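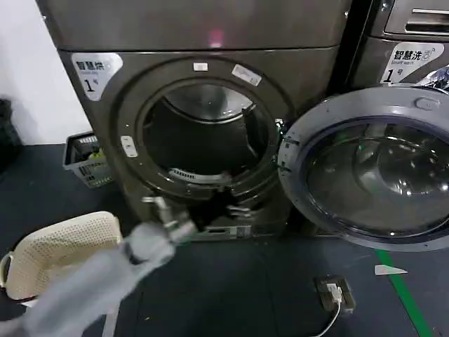 Shared Laundry in a Student Residence: How the Dryers Are Used
Fedir Stasiv and Halyna Skoryk
Project report, Sillard residence

1. Why we chose this topic

In our residence many students complain that the dryer takes too long. We wanted to know if the problem is the machine or the way we use it. We observed dryer number 1, the one with the "Smart dry" label, during two weeks in May.

2. Method

We put a paper sheet in the laundry room and asked each user to write the start time, the kind of clothes and if they cleaned the lint filter before. The filter is at the bottom lip of the door opening, so it can be reached without bending inside the drum. We received 84 entries. From these, 72 were complete and we used only them.

3. Results

Most users did not clean the filter. Several wrote that they did not know it can be cleaned - they believed the white grille was a fixed part of the machine. Towels and jeans were often dried together with thin shirts, and the shirts had to wait for the towels.

Many people also left the door closed after taking out their clothes. The next user could not see if the dryer was free, and some went back upstairs with a full basket.

4. Recommendations

We propose a short notice beside the dryer, in English and Chinese, about the filter and about sorting heavy and light clothes. We also ask users to leave the door open when they finish. A printed notice costs very little and we have already prepared the colour version.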